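Long pasta packs - upright or lying down?
Kitchen & Pantry > Storage and Shelving

Started by Cistis

Cistis wrote:
OK, small kitchen people, I need opinions. I've been putting off sorting the dry goods since September and I finally got to the spaghetti. I buy it when it's on sale, which means I always have way too much of it, and it has lived in a deep drawer with the foil and the baking paper for as long as I can remember. Every time I open the drawer something catches and I end up sweeping up broken bits.

My plan is to get it out of the drawer and onto something low and open, and stand the packs up like books. My sister says pasta should always lie flat. My drawer is 20 inches wide and I'd love to have it back for pans. What does everyone else do?

Mudadton wrote:
Upright, every time. I had mine flat in a cabinet for years and the one I wanted was always at the bottom. Stand them up and you just grab one.

The shelf doesn't have to be anything special either. Kids' furniture is great for this, the low stuff with an open part under a seat or a top board. It's about the right height for long packs and it's usually cheap secondhand. 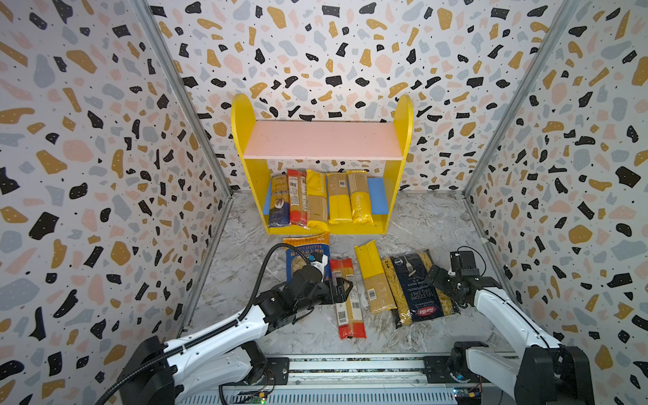 Mudadton

Five packs side by side and the lower part is full from left to right, so that's the sort of size I'd look for. They do lean a little, but they've got each other to lean on. I love the yellow with the pink top, too. My own kitchen is all beige and I'm jealous of anything with color in it! The blue at the back is a nice touch as well.

Sproģis wrote:
Going to disagree with the upright crowd. It's fine while the shelf is full. Then you cook two packs and the rest slide down sideways, and you're back to the drawer situation except now it's at ankle height. I lay mine in a shoebox lid and slide the whole thing out. Not pretty but it works.

Also, some of those are turned with the barcode side out, and that would drive me crazy. If you're going to have them on show, face them all the same way.

Mudadton wrote:
Ha, fair. But I like the back of the pack facing me, that's where the cooking time is. I always forget if it's 8 minutes or more.

For the sliding, put a bookend in. Or a jar of beans, whatever you've got that's heavy enough.

Otus wrote:
I'm with Sproģis on the sliding but with Mudadton on everything else, so no help at all, sorry.

What I'd ask is how low is too low? I had a shelf like that by the back door and the dog got into the rice. I spent an evening picking more than 1,000 grains out of the rug (felt like it, anyway). Spaghetti he left alone, for some reason. If you have a dog or a toddler I'd think about going up a level.

Cistis wrote:
No dog, no toddler, one very lazy cat. Low is fine.

The bookend idea is good, I have a spare pair in the hall. And I really like having the top board free, I could put the bread bin there. Sproģis, do you tip yours into jars at all, or leave them in the packs?

Sproģis wrote:
Leave them in the packs. I tried tall jars and the long spaghetti stuck out of the top of half of them, so the lids wouldn't go on. Total waste of money. If you do jars, take a strand with you to the store. I'm serious, I've done it.

Otus wrote:
Disagree, jars are great if you buy the right ones. Mine are tall enough for everything except the extra long kind. I cut the cooking time off the wrapper and tape it on the lid.

One more thing, put the oldest pack on the left and take from the left. New ones go in on the right. I found a pack of linguine last year that I think moved house with me.

Mudadton wrote:
Oh, left to right is smart. I just shove them in wherever there's a gap.

Cistis wrote:
Update, October 16, 2023 - went with upright and a bookend, packs facing out (you win that one, Sproģis). The shelf came from the thrift store and it's an awful green, so I'm painting it before the bread bin goes on. Does anyone know if regular wall paint holds up on a shelf, or do I need the proper furniture kind?

Otus wrote:
Furniture kind. Wall paint stays a bit tacky and your packs will stick to it. Give it a few days before you load it up.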